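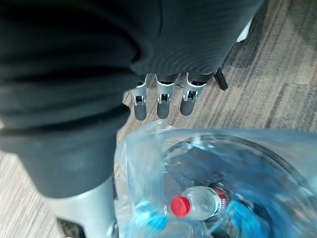 4. The hand, the sleeve and the bin task

Figure 4. Hand over the lined bin, wrist camera view. Grey fingers below the cuff, bottle with the red cap inside.

4.1 Build

Everything in this section was put together in the shared workshop at Grinura, mostly evenings. No machine shop. A drill press, a soldering bench, a printer that strips filament when it is cold. We say this early becuase several choices below only make sense with those tools.

The fingers are bought parts. Drive electronics are ours, second revision, the first one browned out whenever two fingers closed together. Each finger bends at a small metal bracket (the silver pieces in Fig. 4), left open so a screwdriver fits without taking the hand off. We tried printed covers over the brackets. They rubbed, one cracked, covers gone.

The sleeve went on in June. Dark fabric, cut from a work jacket and sewn closed along one side, pulled over the forearm and the cable bundle and ending in a cuff above the knuckles. Its job is cables. Before the sleeve, the bundle hung in a loop on the outside of the forearm and caught on chair arms, the bench vise, once on a visitor. After, no snags in the runs reported here. Cost of the fix: one jacket.

The sleeve brought two problems of its own. First, heat. The wrist motor runs warmer under cloth and we had to put a pause between runs. Second, the camera. It sits at the wrist and looks down past the cuff, so when the arm reaches down the fabric bunches and fills a large part of the view. Fig. 4 is a fairly bad case, most of the upper left is cloth. Sizwe Tshabalala tried a drawstring to hold the folds back. Helped on straight reaches, made twisting worse. We kept the loose version and dealt with it in software, see 4.3.

4.2 Task

Put a bottle in the bin, then take one back out. Putting in is easy and is covered in Section 3. Taking out is the part we care about here.

The bin is a round container on the carpet, lined with a transparent blue-tinted bag. The bag stays in. Early runs used a bare bin and the results looked much better than they should have, the rim was a clean circle and the detector found it every time. Add the bag and the edge turns into a wrinkled mess that spreads over the floor. The real rim is still there underneath, as a darker ring, but the detector likes the bag edge more. It also likes the highlights.

Contents are not cleared out between runs unless the bin is full. Crumpled blue plastic goes in as clutter. A clear bottle lying on blue plastic inside a blue bag is close to the worst thing we could have picked, and for a while the only reliable cue was the cap. With a red cap the detector locks on fast. We then found it was finding caps and guessing bottles, and would happily plan a grasp on a loose cap with no bottle attached. Caps alone are now in the training set as negatives.

Furniture was left where it stood. Chair legs count as obstacles and the planner keeps a margin from them, 5 cm, set by hand.

4.3 Method

Short version: hover, look, mask, drop, close, lift.

Hover. The arm moves until the fingers hang over the bin opening, pointing down. Hover point comes from the room camera, not the wrist one.

Look. The wrist camera takes 15 images while the wrist makes a small rocking motion. The rocking shifts the folds of the sleeve a little, so parts of the view hidden in one image are often clear in the next. Cheap trick, works.

Mask. Sleeve pixels are dropped before anything else runs. The first mask was a color threshold, dark grey means sleeve. It also threw away chair legs and the shadowed inside of the bin, so the planner had nothing left to avoid and nowhere to reach. The current mask is a small segmentation net trained on 484 hand-labeled images, all from this workshop. We have not tested it on another floor. The carpet here is striped in greys and beiges, and the stripes gave the old threshold trouble as well.

Drop. Straight down, slow. Depth is taken from the room camera and corrected by touch. The bag moves when the fingers brush it, so first contact is ignored and the second one counts. This sounds wrong – it was the largest single gain we got.

Close. All fingers together, current limited. The fingertips are rounded and feel rubbery, good on bottles, poor on film. If the current rises too early we assume a fistful of bag, open, and back up.

Lift. Up, with a stop partway. If the rim of the bag rises with the hand the grasp is called bad and released.

4.4 What went wrong

Bag grabs, by far the most common failure. A finger pinches the liner against the bottle and both come up. The stop during lift catches most of these but wastes the run.

Cuff drag. On deep reaches the cuff touches the bag before the fingertips get to the bottle, and the touch sensing reads nothing usefull since the contact is up on the cloth. We shortened the sleeve once. Shorten it more and the cables come out again.

Glare. The bag is glossy and the workshop lights are overhead strips. One light was taped over for a day as a test. Detection improved, the other people in the workshop complained, tape came off. All numbers in Table 3 are with the lights on.

Bottle angle. A bottle lying flat near the middle of the bin is fine. Standing against the wall of the container, mostly not, the outer finger hits the rim on the way in. Tilting the wrist would fix this but the Wikström mount we use has no room for it. A new mount is drawn, not cut.

4.5 Settings used

Hover height 15 cm over the rim. Closing current and speed as in Section 3. Controller firmware frozen on 21 August 2019, and no changes after that for any run in Table 3. Two runs were thrown out, one for a dead battery in the e-stop, one where the bin was kicked.

Drawings for the cuff and the wrist plate are in the appendix. The sewing pattern is a photo of a paper sheet with a ruler next to it – check the scale before cutting.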